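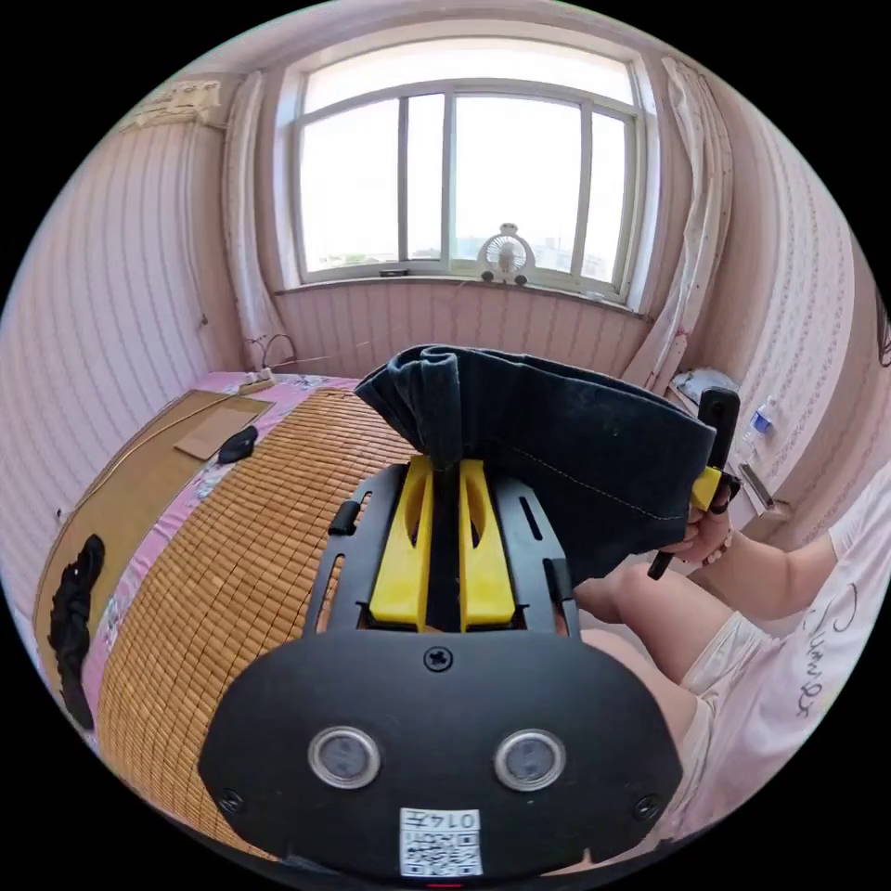 *Fig. 4. Two-handed pick-up by the hem, dark fabric.*

## 4. Recording a folding session with the Prullora hand grippers

Okay, the part of the manual most people skip ahead to! By now you've charged the pair, updated them and run the open-and-close check in section 3. If you haven't, go back and do the check, because a left gripper that thinks it's a right one will spoil a whole evening of recording (I've lost two that way).

Before we start, the question I get in every second email: can the machine fold my laundry yet? Mine can do a towel. It does it slowly, and now and then it does it beautifully, and then you hand it a pair of jeans and it pats them for a while. So for now *you* do the folding, with the grippers in your hands, and the arm learns from the recordings. I've got over 2190 of them on my drive and I'd still put my money on a bored teenager. But towels! Last July it couldn't do towels.

### 4.1 Getting the bed ready

A bed is a fine place to work. So is a big table, but most of us sort laundry on the bed anyway, and I'd like the arm to see what laundry is like in a lived-in room.

1. Pull the cover or mat flat. A woven mat is fine, and so is a sheet.
2. Put the clothes you're going to fold within reach. Leave the rest of the room alone. Cables, fans, curtains, bottles on the side table can all stay where they are.
3. Clear a patch in the middle a bit bigger than your biggest item.
4. Open the curtains if it's daytime. If the sun is landing straight on the patch, draw the sheer one.
5. Sit or kneel so you can reach both far corners without leaning on the fabric.

> **Note:** You don't have to tidy for this. Baldur Thorlacius, who wrote the first version of this guide, used to make the bed with hospital corners before every session, and the arm he trained went to pieces the first time it met a wrinkle.

### 4.2 Picking up

1. Hold one gripper in each hand, fingers open, windows facing you.
2. Come in low and flat toward the edge of the garment. Hems are your friend here, being thicker and easier to catch than a single layer in the middle.
3. Close slowly. When you feel the fabric catch, wait a beat before lifting.
4. Catch the other end with the second gripper.
5. Lift both together, just high enough that the cloth hangs free, then carry one edge over to meet the other.
6. Open both grippers and back away in a straight line. Don't flick!

Dark clothes on a light background record well. Dark on dark is miserable, and I'd leave it until you've got a few good sessions behind you.

> **Caution:** Watch your own clothes. If you're kneeling on the bed in shorts or a loose top, it's very easy to pinch your own hem along with the laundry, and the recording will look perfectly normal until you stand up.

> **Caution:** Keep the fingers off zippers and metal buttons. The yellow finger pieces are replaceable, but I'd rather you spent the money on something else.

### 4.3 Heavy fabrics
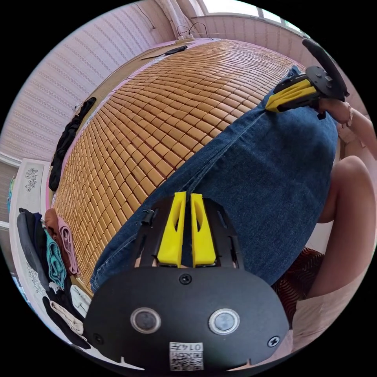 **Poltow, Wednesday, November 13, 2024**

I rewrote this bit today after an afternoon with denim, so if you printed an older copy, please toss the page on heavy fabrics and use this one.

Denim is where I stop being cheerful about household robots. A T-shirt forgives you. Denim has seams that push back, it's heavy at one end, and when you let go it slowly opens up again like it's thinking it over. People do this with a little shake and a slap of the palm and never notice they've done anything. There's no slap in a two-finger gripper, so we need another way around.

1. Lay the piece across the mat first. Don't try to pick it up out of a pile.
2. Line up both grippers over the fabric before you touch it. Hold one still and bring the other down to meet the cloth.
3. Catch one layer at a seam or a hem. If you've caught a thick stack of layers, open up and try again. A failed try is fine to leave in the recording.
4. Drag the edge across and keep it low. Lifting denim high is how you drop it.
5. Once it's folded over, press the fold with closed fingers and hold for five seconds.
6. Let go with one gripper, wait, then let go with the other.

A clip of one heavy item should run no longer than 90 seconds. If you're past that, stop, shake the thing out by hand and start a fresh clip.

> **Note:** The finished pile can sit right there on the bed, and mixed piles are welcome. Knits, pants, whatever you've got. I used to keep mine out of view and all I had to show for it was an arm that panicked at the sight of a sweater.

### 4.4 How many, and when to quit

Twelve clips in one sitting is my limit. After that my wrists get lazy and I start folding the way I fold when I'm watching TV, and you can see it in how the arm behaves later. The Czarnecka group (they run the same kit on shop aprons and work pants) stop even earlier and swap people.

When you're finished:

1. Set both grippers down with the fingers open.
2. Wait for the second beep.
3. Name the session by fabric, then by item, for example `denim-skirt` or `cotton-tee`.
4. Mark any clip where you dropped something as `drop`. Please don't delete it.
5. Wipe lint off the fingers, including inside the slots.

If you share your sessions, put a card on our Trello board so we don't end up with a mountain of towels again. We have enough towels. Fitted sheets are in section 7, and you'll want a helper for those.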